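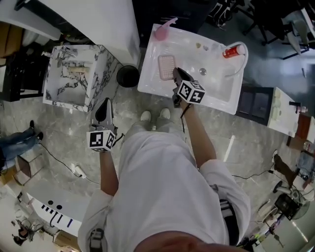 5 min read

Print | E-mail

The Wash-up Corner at Drillard

I have wanted to do a page on the wash-up corner for ages. We've had galleries of the front window, the big table and Malcolm's shelves (twice!), and all that time the most used spot on the whole floor has been getting by without so much as a mention. So in August I finally sat down and wrote one, and I enjoyed it far more than anyone should enjoy writing about a basin.

If you've never been up to see us, Drillard is a shared floor at number 554, with desks for whoever needs one and a corner for washing things. Everything ends up in that corner sooner or later: cups, brushes, hands, the odd pot plant that wants a rinse. Come through past the black office chairs and you'll find it.

The big white basin
My favourite thing on the floor, no contest. It's a great generous rectangle with a glossy rim and a round metal drain in the bottom, and you can get a whole roasting tray in there flat. Na-rae Kong found it, second-hand, and rang me from the car park to ask if we had room. We did not have room! We made room. Before that we shared one little sink between the lot of us and there was a queue every lunchtime.

Pink on white
I love what a bit of colour does over here. The pump bottle is pink and so is the little grid basket, and against all that white they look like lollies. Imogen Clegg is the one with the eye for it. She says she didn't plan the match, she just bought the first pump bottle she liked and then saw the basket a month later and couldn't leave it in the shop. I'm choosing to believe her.

The grid basket
Small, rectangular and full of holes, so the water runs straight through. Soap goes in it, or it can. Mostly it gets used for whatever small thing needs somewhere to sit while you've got your hands full, and it moves around a fair bit. It might be up on the rim one morning and down in the bottom of the basin by afternoon tea. When we do a proper clean it's the first thing picked up and the last thing put back.

The red and white tube
Every wash-up corner needs one bottle that stands out from across the room, and ours is red and white. I can spot it from my desk. It's supposed to live at the far end, near the hose, and I'm pleased to say it spends most of its life there.

The hose
White, bendy, hangs out over the right-hand rim. I was against the hose. I thought it would look untidy and I said so at some length, and Malcolm Dawber let me finish and then put it in anyway. I now use it more than he does. Rinsing down the corners of a basin this size with a cup was no fun at all, and the curve it makes over the edge has grown on me too.

The marble-look cabinet
Over to the left is the square sink cabinet, white with grey veins running through it, and a chrome tap inside the open top. This is the small sink from the old queueing days and I'm so glad we kept it. It suits the grey floor, which has its own marble pattern going on, and between the two of them the corner feels far grander than the rest of the place. Reece Birkett calls it the hotel end.

The little tan block
There's a small block of wood that sits in the cabinet by the tap. I've grown very attached to it. It gets wiped, it gets moved, it goes back. I once put it on a windowsill for a change and 2 people asked me where it had gone before I'd finished my tea.

The round bin
Black, and tucked in between the cabinet and the basin where you can drop something in from either side. We went through a tall one and a square one before this. The tall one blocked the cabinet and the square one had corners that got everyone in the shins, so round it was. Whoever empties it, please push it back into the gap when you're done. It fits that gap so nicely.

White top, dark cabinet
On the other side of the basin there's a dark cabinet and then a white countertop, and that dark-and-light thing carries on around the corner. Imogen Marsden would like the counter kept completely clear. She is very nearly getting her wish, as there's usually just the one black bottle standing out near the edge. I think one bottle looks good. We've agreed to leave it at that.

The stool
Small, beige, low. People perch on it and stay for a chat while someone else does the work at the basin, and I reckon half the good ideas on this floor have come from whoever was sitting down at that end. I'd have another 5 of them if there was anywhere to put them.

Doing the tidy
A few readers asked how we keep it looking decent, so I'll tell you what I do, and the others can write in with their own versions. Pick the small things out of the basin first, the basket and whatever has gathered up at the top end. Stand the bottles up if they've slid over. Then hose from the rim down and let it all run to the drain, and give the gloss a rub with a dry cloth so it doesn't go streaky. Do the tap while you've got the cloth in your hand! A bit of chrome with a shine on it lifts the whole corner.

I wear old sneakers for it. Imogen M. does hers in white ones and a white shirt, which I find wildly brave.

Floor last, always, and work backwards toward the chairs so you aren't walking across your own wet patch. The grey pattern is forgiving but it does show footprints in the afternoon, once the sun gets around.

Still on my wish list
A hook for the cloth. A second basket, and I'd happily see it in pink again, although Reece is holding out for green. Some kind of rail along the rim so the pump bottle has something to lean on. Na-rae has offered to bring her drill in, and Malcolm has offered to find the stud in the wall this time.

If you've got a wash-up corner of your own that you're fond of, send me a picture and a line or two. I'd love to do a page of other people's.

Print | E-mail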